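Stop showing me the strawberry

Every gripper comparison I have read this year ends with a table of percentages, and I have stopped reading the tables. I go straight to the list of objects. If the list is toy fruit and kitchen crockery, I already know most of what the numbers will tell me, and it has very little to do with whether I should spend money.

I say this as someone who has run such a trial. In August my colleague Bence Somogyi and I spent longer than I care to admit putting 2 grippers through the same set of tasks on the same arm. One was the Stilora, a plain parallel jaw with rubber pads. The other was the Dukska, which has soft curling fingers and a brochure full of words like "adaptive". We logged 224 picks. The supplier of the Dukska was pleased with the result and asked if he could quote it. I said no, and this column is my attempt to explain why.

The Dukska did better. It dropped fewer things and it was kinder to the small ones, where the Stilora tends to pinch and flick. But look at what we were asking them to pick up.

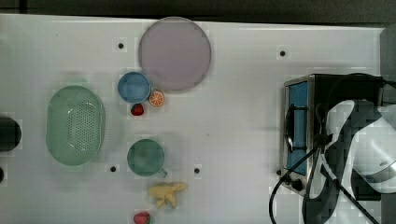 The test table from overhead, with the toy fruit, the crockery and the toaster oven.

A toy banana weighs next to nothing. It does not bruise, it has no sticker half hanging off it, and it is the same banana at the end of the afternoon as it was at the start. Soft fingers love a light object with a forgiving shape. Give them a full tin of tomatoes and the story changes, as we found when I brought in a bag of my own shopping. That part of the trial came to 22 picks, too few to publish and quite enough to spoil my mood. The Stilora, dull as it is, held the tins. The Dukska let them slide out, slowly, with a sort of sigh.

Then there is the camera. Vendors like to talk about the hand as if it worked alone, but a good share of our failures came before either gripper touched anything. Colanders are awkward from above. All those holes confuse the depth reading, and the arm went for a rim that was a finger's width from where it thought. Which gripper should be blamed for that? We charged it to whichever happened to be bolted on, as everyone does, and it went into the percentages with the rest.

Bence disagrees with me on nearly all of this. His view is that a dull, repeatable set of objects is the only way to compare anything, and that my shopping bag proved nothing except that I buy a lot of tomatoes. He has a point. Without some fixed set, each lab picks what suits its own machine, and we are back to brochures. He would also like it noted that the controller, a Sokol, behaved perfectly throughout, and I do note it.

My quarrel is with the leap that comes afterwards. A score on toy fruit becomes "handles household items", which becomes "ready for the kitchen", and by the time it reaches a buyer at a firm like Irnason, who packs real food in cold rooms with condensation on every surface, the strawberry has been forgotten altogether.

So publish the percentage if you must, but put the weight of the heaviest object next to it. Say which failures were the camera's. Tell me who reset the table between runs, and how carefully. Until then I shall go on turning to the object list first, and I would advise anyone holding a budget to do the same.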